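3 材料与方法

3.1 研究对象与台面条件

本节说明深色高光台面在室内照明下的眩光测量方法。研究关注的是厨房与办公环境中常见的深色光滑表面，这类表面的漫反射率低，镜面反射成分高，使用者的主观感受与照度计读数之间常有较大差距。以往的照明设计规范多以水平照度为主要指标，对台面自身的反射特性着墨不多。 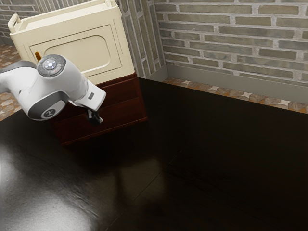
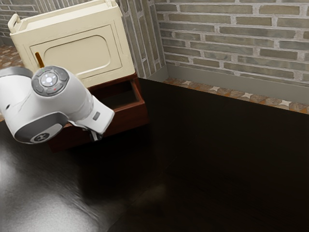 图2 两幅渲染图中的深色光泽台面与白色机械臂

测量地点分为两处。第一处为Pamham的住宅样板间，第二处为Favov的共享办公楼层。两处均采用吊顶嵌入式灯具，窗户朝北，测量期间遮光帘全部放下。样板间的台面安装于4月，正式测量开始前已使用一段时间，表面有轻微划痕。我们没有对划痕作抛光处理，只用中性清洁剂擦拭，再以无绒布拭干。

台面样品共三种，均由Geagea提供，分别记为A、B、C。A为高光黑色，B为半光深灰，C为哑光深灰。三种样品的厚度相同，边缘作同样的倒角处理。样品B在运输中有一角破损，破损处位于测量区域之外，予以保留。

3.2 照明条件

照明分为三档，样品中心点的水平照度分别设定为225 lx、294 lx和696 lx。最低一档接近居家夜间的一般照明，最高一档对应精细操作时的局部照明。每档照明开启后先稳定二十分钟，再开始读数。灯具色温固定为4000 K，预备测量表明色温在3000 K至5000 K之间变化时，对高光样品的评分影响很小，因此正式测量中没有把色温列为变量。

灯具与样品之间的垂直距离在两处地点略有不同。Favov的吊顶较低，我们调整了灯具的输出功率，使样品中心点照度与样板间一致。这样处理之后，样品边缘的照度仍略有偏差，偏差方向在三档照明下相同，分析时作为地点效应纳入模型。

3.3 亮度测量

亮度由Cirkoto成像亮度计采集。仪器置于观察者眼位，高度取坐姿与站姿两种，俯角随高度调整，使光轴始终指向样品中心。每种条件重复采集五次，取中位数。高光样品上会出现灯具的镜像，镜像区域的亮度远高于周围，单次曝光容易饱和，为此采用三级曝光合成。合成后仍有饱和像素的记录予以剔除，并在当日补测。

镜像区域的边界由阈值法确定，阈值取背景平均亮度的五倍。这一取值沿用了Schwerdtfeger在预备研究中的做法。我们另以三倍和七倍阈值重复计算，样品之间的排序没有变化，只是样品B的镜像面积在三倍阈值下明显增大。半光表面的镜像边缘模糊，任何固定阈值都带有一定的任意性，讨论部分将再次涉及这一点。

3.4 主观评价

参加主观评价的人员共179名，年龄在二十岁至六十八岁之间，矫正视力均正常。评价者坐于或站于规定位置，先注视灰色挡板一分钟，挡板移开后注视样品中心十秒，随后在七级量表上标出不舒适程度。量表两端分别标注“完全没有感觉”和“无法忍受”，中间各级不加文字。

样品的呈现次序按拉丁方安排，照明档位由低到高依次进行，没有随机化。这样安排是为了缩短灯具稳定所需的时间，代价是无法完全排除适应效应。为估计其大小，Rosalie Mösli另行组织了一组对照，由十二名评价者按由高到低的次序完成同样的任务。两组评分之差在低照度档较为明显，在高照度档不显著。

每名评价者完成全部条件需时五十分钟左右，中途休息一次。休息时评价者离开测量区域，在走廊等候，走廊照度与最低一档照明相近。有四名评价者未完成第二阶段，其数据只用于第一阶段的分析。

3.5 数据处理

评分数据采用有序逻辑混合模型分析，固定效应包括样品类型、照度档位、观察姿势及其两两交互，随机效应为评价者。地点作为固定效应单独列入。亮度数据取常用对数后进入模型，以减轻高端数值的影响。模型比较采用似然比检验，显著性水平取0.05，多重比较按Holm法校正。

数据于8月22日锁定，此后只更正了两处录入错误，均为样品编号B与C的互换。原始记录由两人分别核对，不一致之处查阅纸质表格后确定。纸质表格上有涂改而无法辨认的评分按缺失处理，不作插补。

3.6 测量的局限

台面在实际使用中常放有器皿、纸张或其他物品，这些物品既遮挡部分镜像，也会产生新的反射。本研究的样品表面未放置任何物品，所得评分应理解为空置台面条件下的结果。此外，两处地点均无日光进入，日光与人工照明混合时镜像的位置和强度随时间变化，需要另行设计测量方案。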